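26/02/2019
Stacking set, blue on pink. Target 10 good demos per start position, 8 positions. Hashini Sikder on the teleop, me on labels.

Gripper closes late on some runs, so trim the tail before it goes in the training folder. Run 563 has a dropped frame near the start, keep it but flag it. Dont mix with the August data, differnt table height.

Copy to the Cullcombe drive stalled twice, restarted it.

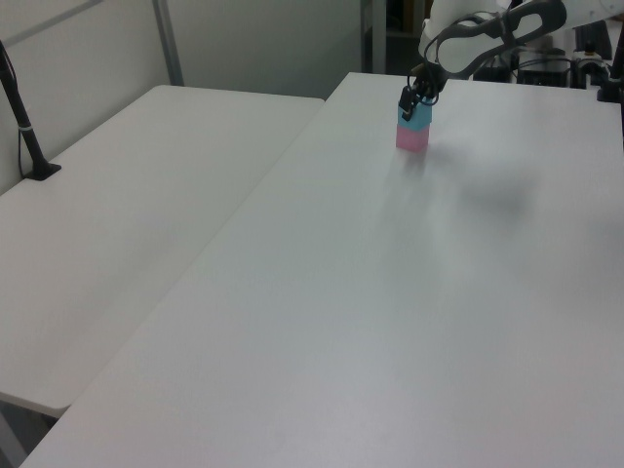 Want 5 more with the release held a bit longer, the model lets go too early on top of the stack. Also ask Hashini about slower approach. Rename files before upload, old script still writes "Thambiah" in every header.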